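Brirkard Toy Library – members' list
Subject: Re: Play kitchen, one box or two?
Date: Thu 8 March

Dear all,

I had hoped to answer this in a line. Then I read it again and realised it contained at least one opinion about ketchup, so I am answering it properly. The original message is left in place for those who delete things on arrival.

> Hello list. We borrowed the play kitchen (1554 in the catalogue) for a fortnight
> and had a lovely time with it, but I do wonder about the packing. The food
> was in with the pans, the pans were in with the bowls, and it took us most
> of an evening to work out what was meant to go back.
>
> Could we not have one box for food and one for everything else? Orkard do
> theirs that way and you can find a banana in seconds.
>
> Also, the ketchup. It is fabric. Does it count as food, or is it a soft toy?
> The soft toys have their own washing rules and I would hate to have broken
> them. I put it in with the tomato and hoped for the best.

To begin with the ketchup, which is the only part anyone has written to me about. It is filed as food. It has been filed as food since the 2000 catalogue, when it was briefly a cushion owing to somebody's handwriting. The washing rules, however, are those of the soft toys, as the label is embroidered, tomato, vine and all, and we would like the stitching to outlive the present membership. Hand wash, cool water, dry flat. Please do not put it in the dishwasher with the plates, however much it may look at home on one.
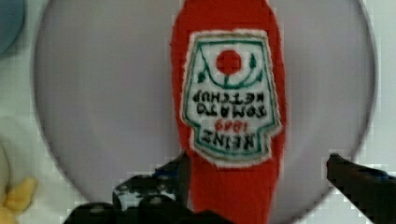
Another borrower has already asked whether the drying instructions could be pinned up inside the lid, and whether "dry flat" means on a towel or on the radiator. On a towel. The radiator is how we lost the felt fried egg, and I don't propose to go through July's correspondence again. The lid is a fair suggestion and I shall find some tape.

Now, one box or two. I should say in fairness that I packed the kitchen the way it is packed. My reasoning was that a child who opens a box and finds only pans is going to feel let down, and a child who finds only fruit will want to know what to cook it in. I still think this is sound. I accept that it is no help at all to the adult on the floor at nine in the evening with a colander in each hand (there is one colander; it only feels like two).

For comparison, these are the sorts of things I have been asking people to fit back into a single box: the black frying pan, the slotted spatula, the pale green colander, the mug, a bowl, the big plate, the ketchup, and assorted fruit that gets under all of them. The colander is the difficulty. It's large and oval, it has a handle tab at the end, and it will not nest with a single other object in the catalogue. Laid out on a table it all looks perfectly manageable, which I put down to the table.

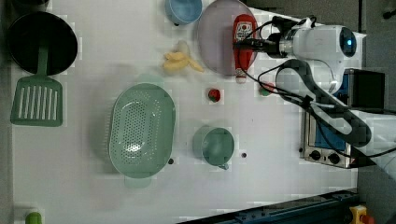
Pan, fruit and ketchup, before any question of boxes.

So, I give in. Two boxes it is, from the next loan onwards. The old box, 321, keeps its number and becomes Hardware. The second is 416, which used to hold the Pedar train set and will smell faintly of it for some while. That one is Food. Both are on the same catalogue entry and go out together, and no, you may not borrow only the fruit.

The proposed order for packing is as follows. I have tried it at home on the kitchen floor and got to the end without swearing.

1. Hardware first. The colander goes in flat, and everything else is arranged to suit the colander, as in life. Mug inside the bowl. Frying pan on its side against the wall of the box, spatula down behind it.

2. The big round plate goes in last, on top, and keeps the rest from rattling. If the lid won't shut, it is the frying pan. Turn the handle round.

3. Food next. Clear the table of fruit before you lift the plate, and look along the edges as well as in the middle. The strawberry and the small red one have a habit of drifting off on their own. The banana is the peeled kind with the flaps, so lay it in on its back. If you fold the flaps under it they stay folded, and the next family gets a banana that looks as though it has been sat on.

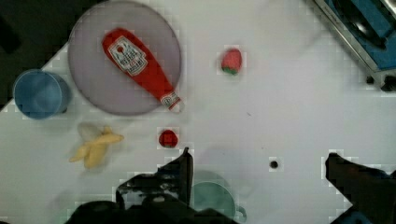

4. Ketchup on top of the fruit, dry, and I do mean dry. If it's still damp on the day it is due, ring and say so and keep it until it isn't. We would sooner have it late than have it furry in the wrong way.

5. Tick the sheet in the lid. The sheet currently says "red fruit, small", which covers a good deal and settles nothing. I have had tomato, raspberry and cherry proposed for one and the same object, by people who were all quite firm about it. Until somebody shows me the original packaging it will stay "red fruit, small", and I would be grateful not to receive any more botanical evidence.

On the little oven: it does not go in either box. It never has. It travels separately in a carrier bag with its door shut, and those of you who have been wedging it in on top of the plate will now understand why the lid is bowed.

Boxes can come back to the Bensaid Rooms at the usual time, side door, shelf on the left. If the shelf is full, the floor beneath it is also the shelf.

As to Orkard and their banana in seconds, I am pleased for them. I have borrowed from Orkard. Their saucepans have no lids.

One last thing. A single blue cup came back tucked in with the jigsaws. I have not put it in either box until I know which set it belongs to, so would anyone missing one please reply to me and not to the whole list. The last time we discussed cups on the whole list it went on until the summer fair.

Yours, with tape,
The kitchen shelf

--
You are receiving this because you are a member of the Brirkard list. Replies go to everyone unless you change the address.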